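Search this guide Go Clear

Section 3: Gathering Your First Set of Examples

Last updated: March

Welcome back! If you've made it this far, your Zidholm arm is bolted down, powered up and talking to the Cekach recorder, and the fun part can begin. 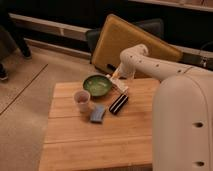

In this section you'll teach the arm one simple tabletop job by guiding it through that job many times over, with ordinary things from around the house or office. Each run from start to finish is called an example. The learning system will study all of them together later on (Section 4), so for now your only task is to give it plenty of good, honest practice to look at. Set aside a quiet morning for your first go, and please don't feel you have to finish in one sitting.

Before you start

You'll need a steady table within the arm's reach, a handful of small objects, and one helper if you can find one. A mix of shapes works nicely: something round and open like a bowl, something light like a paper cup, something flat, something blocky. Leave out anything sharp, anything breakable, and anything you'd be sad to see on the floor.

Note: Patterns are welcome. People often ask us whether stripes or shiny finishes will confuse the camera, and a little variety of that kind is good for the system.

Caution: Keep hands and faces away from the table whenever the arm is live. Your helper should stand back, clear of the arm's full reach, and should only step in to move things after you have pressed Pause and the arm has come to rest.

Setting up the session

1. Turn on the recorder and wait for the camera view to come up on your screen. Check that the whole tabletop is showing, along with the gripper in its home position.

2. Open a new session and give it a name you'll recognize next month. "Bowl task, Friday morning" is fine. "Test" is a name you'll come to regret, especially once you have six of them.

3. Type the instruction in plain words, the way you'd say it to a friend: "Put the blue block in the bowl." Use the same wording for every example of that task. If you call it a block in one and a sponge in the next, the system will treat those as two different requests.

4. Lay out your objects. Leave enough room between them for the gripper fingers to open, but don't line them up like soldiers! A slightly messy table is closer to real life.

Recording an example

5. Press Record and count to three in your head before you move. Those first still moments show the system how the table looked at the beginning.

6. Guide the arm toward the object with the hand controller. Go at a comfortable, even pace. New operators tend to creep along, and the arm will learn to creep along too.

7. Lower the gripper, close it, and lift. If you miss, open up, back off a little and try again without stopping the recording. A recovered miss is a useful thing to have in the set, so long as it ends well.

8. Carry the object to its place, let go, and raise the arm clear.

9. Press Stop, then mark the example Good, Recovered or Discard. Do this right away while it's fresh in your mind.

10. Press Pause, wait for the arm to rest, and have your helper move the objects to new spots. Turn things a little as well as sliding them.

Note: If an object rolls off the table or someone bumps into it, simply mark the example Discard and carry on. You won't hurt anything, and discarded examples are kept out of training automatically.

How many is enough?

For a single task with one object, we suggest 300 examples. For a task where the arm has to choose among several objects, plan on 500. That sounds like a mountain, I know, but the rhythm comes quickly, and you can spread the work over as many sessions as you like. Take a proper break whenever your guiding starts to get jerky.

The Ronddale viewer shows a running score for your set, based on how many examples are marked Good or Recovered. Try to stay at 95 percent or better. If the score keeps sliding, look at your layout first: objects placed at the far end of the arm's reach are the usual culprit, and pulling everything a hand's width closer often cures it.

Caution: Don't change the camera position partway through a set. If it gets knocked, close the session, run the camera check in Section 2 again, and start a new session under a new name.

When you finish for the day, send the arm home, switch off the motors, and leave the recorder on until the saving light goes out.

Guide text by Ineke Brouwer

Related items
Section 2: Camera Check and Table Height
Section 4: Training From Your Examples
Using the Lương hand controller
Cleaning the gripper fingers
Renaming and merging sessions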